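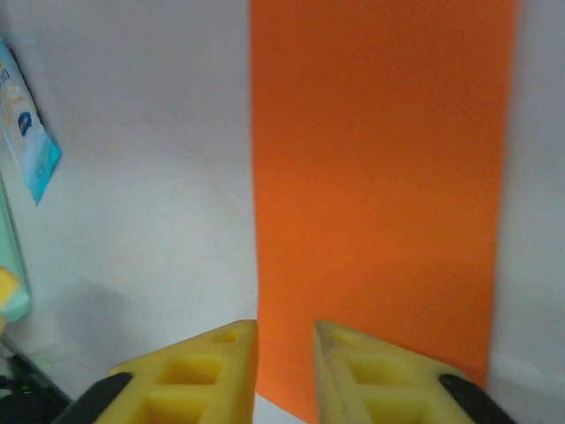 Handgelenkkamera, Aufgabe »Bogen«: orangefarbenes Material zwischen den gelben Greiferfingern.

Pulska — Haushaltsgriffe mit flachem Material
Stand: 29. Aug. 2020

Worum es geht
Können Maschinen schon im Haushalt helfen? Bei Tassen und Klötzen sind wir inzwischen ziemlich verwöhnt, deshalb haben wir uns die flachen, biegsamen Sachen vorgenommen: Papier, Karton, dünner Schaumstoff. Die geben nach, rutschen weg und verhalten sich bei jedem Versuch ein bisschen anders. Genau das macht sie so spannend!

Inhalt
347 Episoden, 17 Aufgaben
Farbbilder der Handgelenkkamera, Gelenkwinkel, Öffnungsweite des Greifers
Aufgabentexte auf Deutsch und Englisch
Annotation: Leonie Eichhorn und Fedir Symonenko

Was schon geht
Greifen an einer geraden Kante klappt erstaunlich gut, auch wenn die gegenüberliegende Kante schräg verläuft. Die weichere Regelung von Gediminas Lepik hat hier enorm viel gebracht. 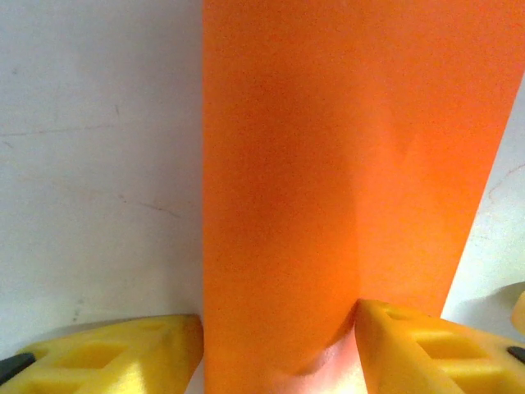
Schwierig bleibt alles, was danach kommt. Ein Bogen, der sich zwischen den Fingern wölbt, liegt beim Ablegen selten dort, wo er soll, und sauber auf Kante falten kann unser Modell noch nicht. Wäsche zusammenlegen machen wir also weiter selbst — vorerst.

Bekannte Lücken
Keine Kraftmessung an den Fingerspitzen
Helle Tischfläche in allen Episoden, andere Untergründe fehlen
Knicke sind nicht einheitlich annotiert (Ticket 3621)

Mitmachen
Eigene Auswertungen und Fehlschläge sehr gern an Sarmīte Sepp. Die nächste Fassung ist für Februar geplant, dann mit Stoff!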